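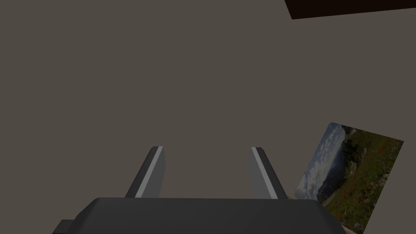
Une surface gris-brun, unie, sans motif.

Foire aux questions – peindre un vieux plateau de table

Dernière mise à jour : 20 octobre 2024

Faut-il vraiment tout poncer ?
Oui, mais pas jusqu'au bois nu ! Je passe un grain moyen, juste pour casser le brillant (dix fois j'ai voulu sauter l'étape, dix fois l'ancienne couche s'est écaillée), puis un chiffon humide.

Combien de couches ?
Chez moi, 2 couches fines de Drarnier mat, avec une nuit entre les deux. Sur une teinte très foncée, j'en mets une troisième et je râle un peu.

Rouleau ou pinceau ?
Rouleau en mousse pour le plat, pinceau pour les chants. Le Langat de 5 cm me va très bien, même s'il perd un poil ou deux au début – rincez-le avant.

Je peux manger dessus quand ?
Attendez 9 jours avant d'y poser des assiettes chaudes. J'ai triché une fois, en décembre, et la marque du plat y est toujours…

Et le vernis ?
Un mat à l'eau, toujours ! Le brillant montre la moindre miette.

À lire aussi
Rattraper une coulure sèche
La commode Billberg repeinte en vert
Quel gris pour une cuisine au nord ?

Contact | © 2024 Atelier Grinddale | Haut de page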